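Skadement Completes Refit of Tabletop Pushing Cell

31st March

The Skadement Institute has completed a maintenance program on its tabletop pushing cell and returned the unit to regular use. The work covered the tool mount, the work surface and the position calibration, and was carried out by the institute's own technical staff with parts supplied by Lostent, a maker of robot tooling.

The cell consists of a single arm fitted with a straight vertical rod, which slides small plastic blocks across a flat board. It is used in the Prallura project, a study of how contact between a tool and an object can be planned and corrected during movement. The cell had been in service since August without a full inspection.

According to the institute's maintenance report, operators first noted a problem during routine checks, when the tip of the rod no longer returned to the same point after a tool change. The fault was traced to wear in the clamp that holds the rod to the arm. At the largest reach, the tip was found to be 3 millimeters from its expected position. The clamp was replaced, and the rod was reseated and checked for straightness before any further tests were run.

The old work surface was removed at the same time. Repeated contact had left shallow grooves in it, and blocks pushed along these grooves tended to turn off course. Its replacement is a maple board, bolted to the perforated table so that it can be lifted off for cleaning and put back in the same place. Staff leveled the table before the board was fitted.

Calibration followed. The height of the rod was set so that the tip travels close to the wood without pressing into it, and the position of the table was measured again using the printed marker fixed as a reference for the vision system. The report states that this step took 2 working days, including a second pass after the bolts had been tightened.
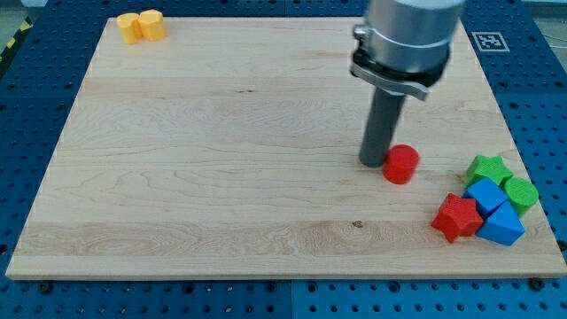
Under the revised care schedule, the clamp is to be inspected after every 240 hours of operation. The board will be wiped with a dry cloth at the start of each shift, and its height will be measured at the corners once a month. Blocks with rough or raised edges are to be taken out of use and reprinted. Any change of rod must be entered in the cell log and followed by a short calibration check.

The institute ran 1,000 test pushes before approving the cell for use. Results were within the limits set by the Prallura team, and no further adjustment to the clamp was required.

A second cell of the same design, located in the Baldursdóttir building, will receive the new clamp and board when its current series of tests has ended. Until then, it will operate at reduced speed. Groups with time reserved on either cell have been sent the revised operating instructions, and are asked to confirm receipt with the technical office before their next session.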